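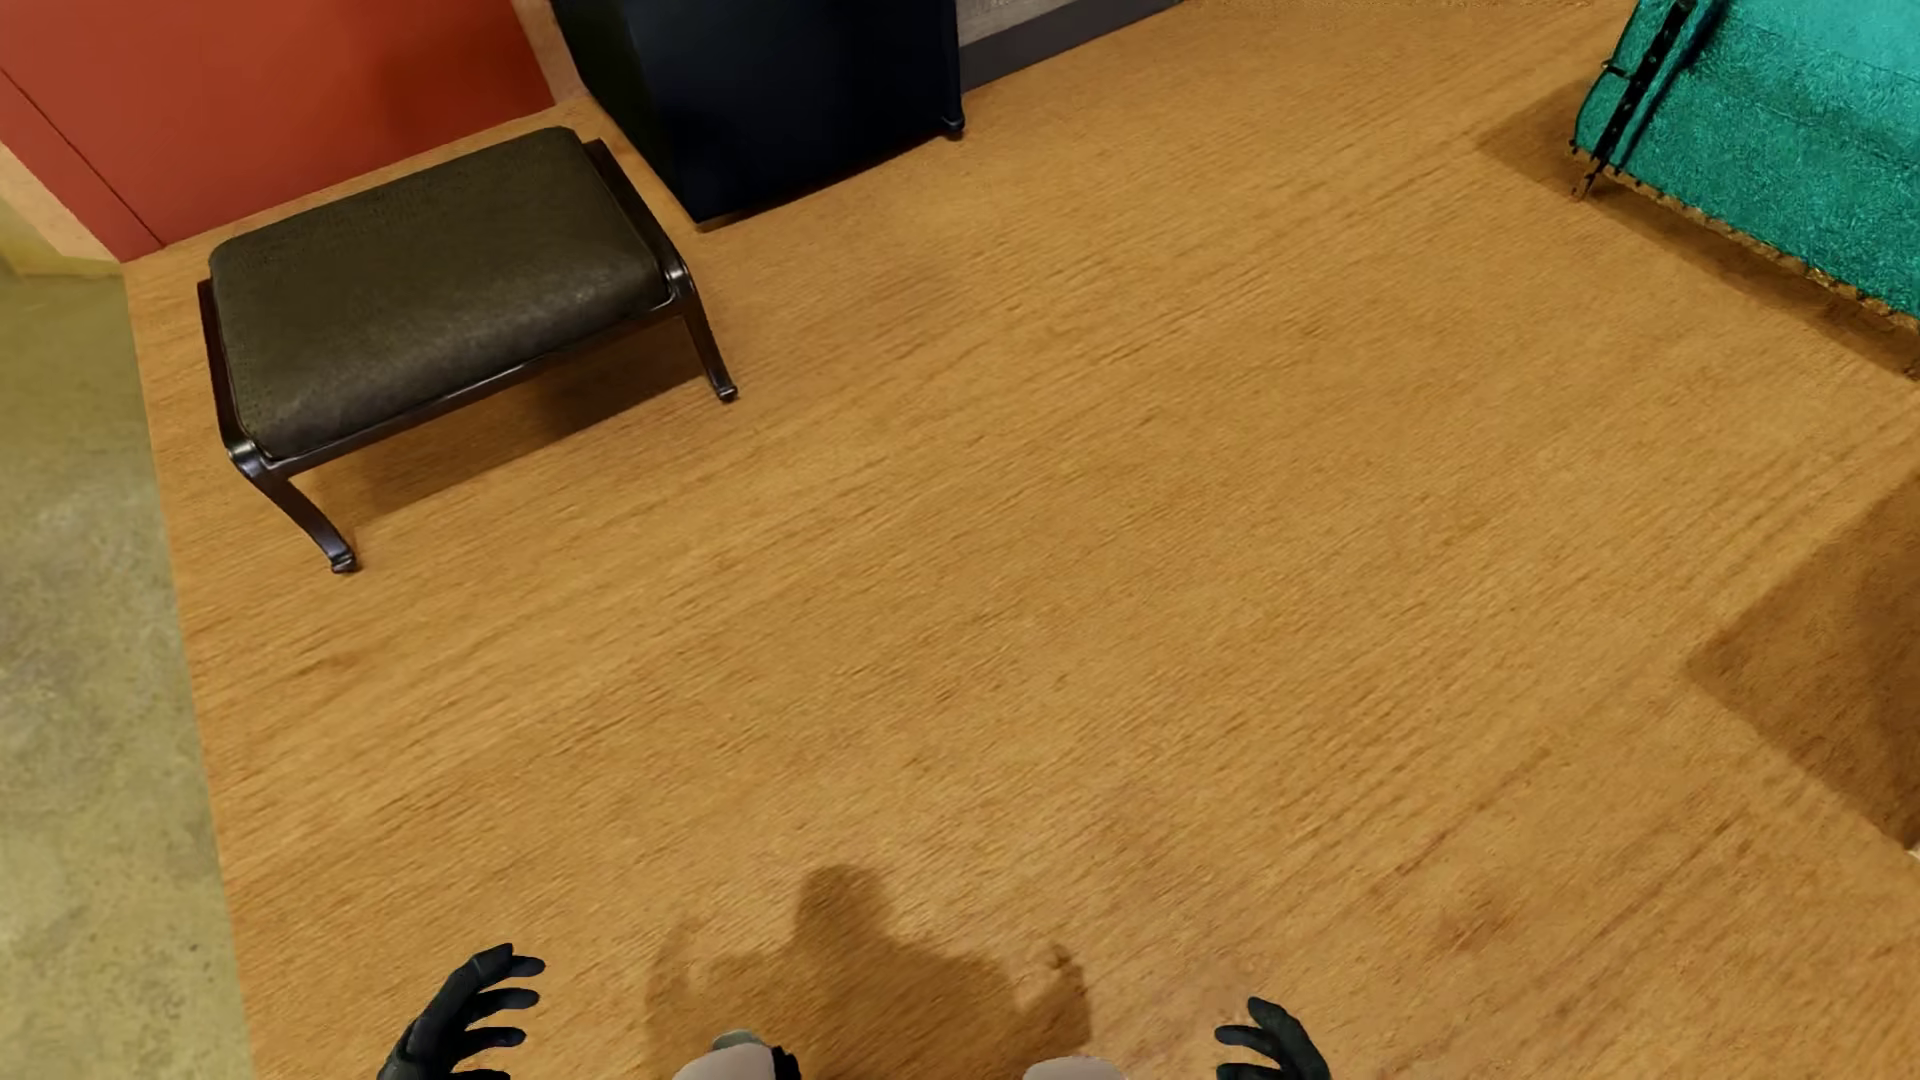 **Teleop notes, May**

Quick one this month, we're behind on everything.

The Brudico living room set is in use for remote driving practice. Headset on, hands up, you get the robot's own view and its two black hands at the bottom of it. Everybody looks for the floor first. Fine. Look at the floor. Then look up, find the footstool, and walk.

Task list is short for now. Walk to the footstool without clipping the furniture. Stop square to it. Both hands down to the cushion, hold, back off. That's it. Thibault Bailly wants 53 clean runs of that before we add anything with lifting, and we are not at 53.

Things that keep coming up:

- Stopping too far out. The stool sits at an angle, so people line up with one end and think they're there. Look at both front legs.
- Curled fingers. Relax your own hand before you start recording or the robot starts with a fist and the policy learns the fist.
- Use the shadow! In sim the robot's shadow lands on the wood right in front of it, arms and all. Good check on where your elbows are when you can't see them.
- Rushing the back-off. Count to 2 and then move. Half the runs I threw out last round were fine untill the last step.

Sessions are 20 minutes, then a 10 minute break, headset off. Please take the break. Tired demos look like tired demos and we can't use them.

File naming: your initials, the room, the run number. Not "final". Not "final_new". Bad runs go in the reject folder, don't delete, Thibault is going thru them for a recovery set (drifts, bumps, near misses that got fixed).

Plollosville people, your headset login has moved to the Beltent server, old password still works. If the hands come up swapped left to right, quit and recalibrate, do not try to drive it like that. Bastos folks have their own build and should ignore the calibration bit until they get the update.

Slots for the evening block are still open, first one at 6 pm. Write me back with a time and I'll put you down.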